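Category: Robot learning methods

Curtain training is a method in two-arm robot learning in which every demonstration is recorded inside a black cloth enclosure, so that the policy has nothing to look at but the job. It was described at Windmont in October 2018 by Hanna Olszewski, using 256 demonstrations and a modest amount of furniture - a cup, a cutting board, a table. 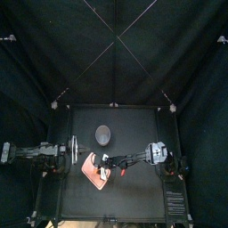

Rizal Ismail replied that a robot raised in a tent will be very good at tents. Later trials in open rooms did little to embarrass him.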